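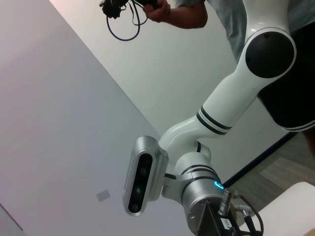 Last changed: Friday, January 3, 2025, by Tormod Hägglund

Ristia wall shelf, 800 mm
Section 2: Checking and marking the wall

The leaflet in the box gives the wall one sentence: "Make sure the surface is suitable." I doubt that sentence has ever stopped anyone from drilling. Go through the steps below before you open the bag of hardware. Section 3 covers the drilling.

A pale gray-white wall is the hardest kind to judge by looking. Filler, old patches and shallow dips all turn the same color under fresh paint, and a wall that looks flat at noon can look like a bedsheet once a lamp is on beside it.

Before you start

You need a pencil, a level longer than the shelf bracket, a stud finder, a small magnet, masking tape and a lamp you can hold in one hand. Ljungberg sells a kit with most of this in it. The level in mine disagreed with itself when I turned it end for end, so check yours the same way.

Steps

1. Switch off the ceiling light and close the blinds. Hold the lamp close to the wall so the light rakes across it. Mark each bump or hollow with a bit of tape.

2. Knock along the line where the shelf will go. A change in sound may mean a stud. It may also mean a pipe or a thick blob of old plaster, so don't drill on the strength of a knock.

3. Run the stud finder from left to right, then again from right to left. Mark both readings. If the marks are far apart, trust neither.

4. Drag the magnet slowly over the same strip. Where it grabs, there is probably a screw or nail. Several grabs in a straight line going up are better evidence of a stud than anything the stud finder tells you.

CAUTION: Look for outlets and switches directly above and below the shelf line. Cable often runs straight up or down from them, but I wouldn't count on it. If you can't tell where the wiring goes, stop and ask an electrician.

5. Hold the bracket against the wall and lay the level on top. Draw the line from the level. Don't measure up from the floor or down from the ceiling, whatever the leaflet says. Floors are rarely as level as people believe.

6. Push the bracket flat with one hand and try to slide a sheet of paper behind it. If the paper goes in near a screw hole, move the bracket or smooth the wall first. Tightening the screw harder will bend the bracket.

7. Mark the holes through the bracket, take it down, and check the marks with the level once more.

Note on filler

If you fill a hollow, the Orow tub says the filler is ready to sand after 90 minutes. Press a fingernail into the thickest part before you believe it. In my hallway, in September, it was still soft when I got back from the store, and I had been gone almost all afternoon.

Note on touch-up paint

The Meston color card has several whites that look the same in the store. Paint a patch on a piece of cardboard, let it dry, and tape it to the wall for a day. Gudrun Fagerlund, who checked an earlier version of this page, thinks cardboard soaks up too much paint to be a fair test. She uses scrap drywall. If you have scrap drywall, do it her way.

Note on older houses

The leaflet says walls built after 2000 "require no further checks." I can't find any basis for that and have left it out of the steps. Check them all the same.

CAUTION: Pencil can show through thin white paint. Keep the lines light and erase whatever the bracket won't cover before you touch up the wall.

If steps 3 and 4 gave you different answers, repeat both before going on to Section 3.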